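Home | Forums | New posts | Search | Log in

Folding tea towels: squares or thirds?

dishcloth_dora
I've got a bit obsessed with folding since October and I want to hear what everyone else does! My linen drawer is shallow, so I fold each white cloth in half, in half again, then once more the other way until I've got a fat little square. You can get loads in and they don't slump when you pull one out. The best bit was clearing a proper flat surface first. I used to fold on the bed and everything came out wonky. 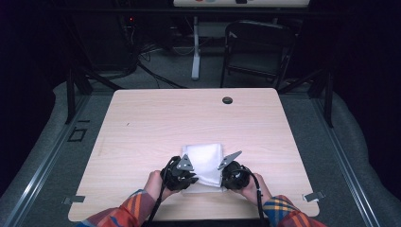
Anyway, the other thing I've started doing is pressing the sides in before I put the bundle away. It makes the edges sit much straighter, even on a cloth that's gone a bit wrinkly. Does anybody else do this or is it just me?

Siltura
Squares all the way! I do the sides too. Mine are the thin sort though, so they spring open again if I don't turn them fold side down.

pegbag134
Sorry, can't agree. Thirds lengthways, then roll. A square hides the lower layers and you end up using the same top three for ever. Rolled, you can see the lot.

dishcloth_dora
Ooh but I stand mine on end, like books! So I can see them all as well. Rolls roll about in my drawer, I tried it for a fortnight and it drove me mad.

pegbag134
Fair enough, standing up is different. I still think you get a crease down the middle of anything nice.

Nernia
Does the crease matter on a tea towel? It's going to be wiping a saucepan. I only bother rolling the good napkins, and those live in the sideboard.

Siltura
It matters to me a little bit, I love a smooth one :) A quick flatten with the palm after each fold sorts most of it.

hob_and_kettle
How big is your finished square, Dora? My drawer is 134 mm deep inside and I can't work out if they'd stand up in there or catch on the top.

dishcloth_dora
Just measured one and it's up to 120 on the tall side, so you'd be fine! Do a trial one first, and if it catches, lay them flat in two rows.

hob_and_kettle
Brilliant, emptying the drawer now.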